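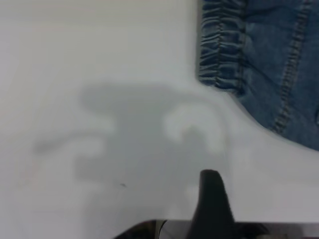

Do I need to have fermented anything before?
It helps a little, and it also hurts a little, depending on what you learned and from whom. We have places for total beginners and places for people who already own more jars than friends.

Riviere Kitchen is looking for 22 home tasters and makers for the Sultia project, our winter trial of plant-based yogurts, soft cheeses and a sour oat drink that still has no name anyone likes. The trial starts in November and runs for 5 weeks. You would make small batches at home from cultures and instructions we give you, eat the results, and tell us the truth about them in writing.

The truth part is where we've had trouble. Last winter's group was very kind. They called a sunflower seed spread "interesting" and "earthy," and one person wrote "I can tell a lot of work went into this." We made four gallons more of it on the strength of those comments. It tasted like a wet basement. This year we would like people who can say so.

What you'd be doing

Each week you pick up a small box from our kitchen on the Ustinero side of the bridge, between 4 and 7 p.m. Inside you'll find a starter culture, the dry ingredients and a recipe card. You provide the water, the heat and a spot on the counter that your household will agree to leave alone. Most batches take two days. The cashew one takes four, and it will smell at you on the third.

After that you taste it plain, taste it the next day with whatever you'd normally eat it with, and fill in a two-page form. Thierry Moulin wrote the form. He has a weakness for scales from one to ten, and we talked him down to six of them.

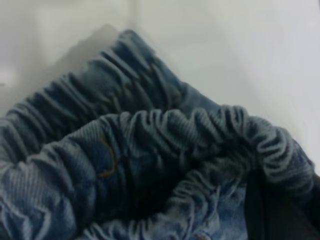 You also keep a short log of room temperature and time, because a kitchen at 62 degrees and a kitchen at 75 will make two different foods out of the same box. A cheap thermometer is fine. Guessing is less fine, and we can usually spot it, as very few homes hold at exactly 70 all week.

Who we want

Adults who cook at home at least a few nights a week. You don't have to be vegan, or even sympathetic. Some of our best notes came from a dairy farmer's son who filled in every form as if under arrest.

You need a working refrigerator with one shelf free, a blender that can handle soaked nuts without crying, and three or four clean glass jars with lids. You should be able to read a recipe and follow it as written the first time. Improve it in week two if you must, and write down what you did.

Please don't apply if you have an allergy to tree nuts, soy, oats or sesame, or if you live with someone who does. Also sit this one out if you are pregnant or if your doctor has told you to stay off live cultures. We do mean it on these, and there's no waiver you can sign to get around them.

What you get

We pay $100 at the end, in one payment, for a full set of forms. Miss one week and we'll still pay for the others. You keep the cultures, the recipe cards and anything you've made, including the mistakes.

There's also a closing supper at the kitchen, cooked by Ginette Tessier, who runs the place and has promised that the sunflower seed spread will not be on the table.
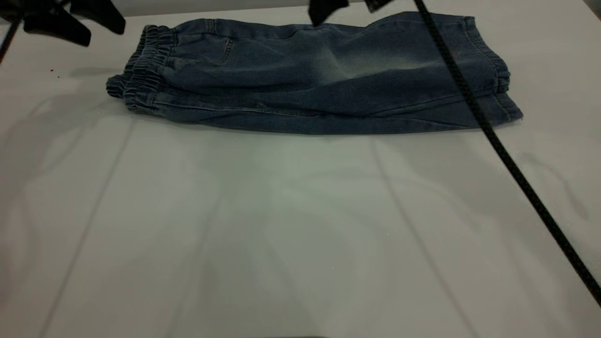
She'd like it known that she was outvoted on it the first time too.

How to apply

Write to Ginette at the kitchen, or leave a note in the box by the side door. You can also use the sign-up page on Werkia, which works well on some phones. Tell us your name, how to reach you, which pickup times suit you, and what you last made in a jar, if anything. Then give us three sentences on a food you dislike and why. We read that part first. "I just don't like the texture" will be sent back with a request for more detail.

Applications close at noon on the last day of October. We'll answer everyone, though it may take a week — there are two of us, and one is usually straining something.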